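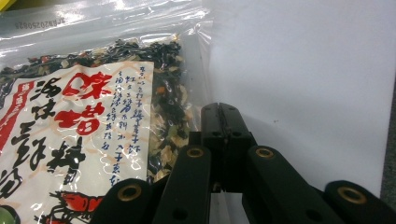
Dried ingredients in a clear bag.

Progress Report to the Strachan Fund: Breath and Gentle Movement Program, Stulton
2021-10-19
By Greer McIver, Program Manager

Print this page | E-mail this page

This report covers the second period of the grant and follows the order of headings set out in the award letter.

1. Delivery

Classes in breathing practice and chair yoga continued at both sites, Stulton and Lokosen. Attendance across all classes reached 1,734 visits, counted from the sign-in sheets at the door. A person who attended more than one class is counted each time. The Lokosen evening class was moved to an earlier hour in May at the request of participants who rely on the last bus, and attendance there has been steadier under the new schedule.

The guided relaxation course for family caregivers ran in full. Fedir Savchuk led the course and prepared a printed handbook to go with it. We had planned a print run of 600 copies. All have been delivered, and the remaining stock is held at the Stulton office.

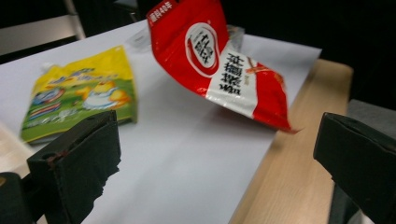 Snack bag with red and white packaging.

2. Staffing and training

Sheena Tennant joined the program as a part-time instructor. She holds a certificate in adapted yoga and has taken over the morning classes at Stulton. Finlay Tennant continues as site coordinator at Lokosen. As required by our conflict of interest policy, he took no part in her interview or in setting her rate of pay.

Four instructors completed the training in trauma-aware teaching. The training covered the use of plain verbal cues, asking consent before any hands-on adjustment, and when to refer a participant to a licensed counselor. Instructors do not offer counseling or medical advice, and this is now stated on the registration form.

3. Budget

Spending is within the approved total. An underspend of $2,964 remains on the room rental line, as the Clesell site did not open in this period. We request permission to carry this amount forward on the same line. No transfer between lines is requested.

4. Matters outstanding

The lease for the room at Clesell has not been signed. The landlord has agreed to repair the entrance ramp, but we have not received a completion date. Donnie Lindsay is handling the matter and will notify the Fund in writing once the lease is in place.

Return of the participant survey has been low at Lokosen. The form has been shortened to a single page and will be handed out in class in place of the mailed version. Results from both sites will be included in the next report.
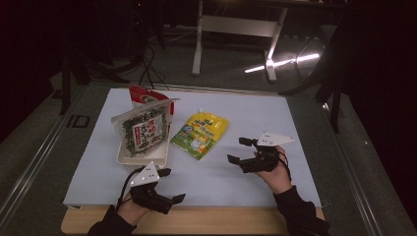

Bag of dried seaweed flakes with a Japanese label, propped against a white tray.

5. Next period

Classes will continue at the present level. The caregiver course will be offered again at Stulton, with registration opening after the handbook has been reviewed for corrections. Attendance records and receipts are available on request from the Stulton office.

Print this page | E-mail this page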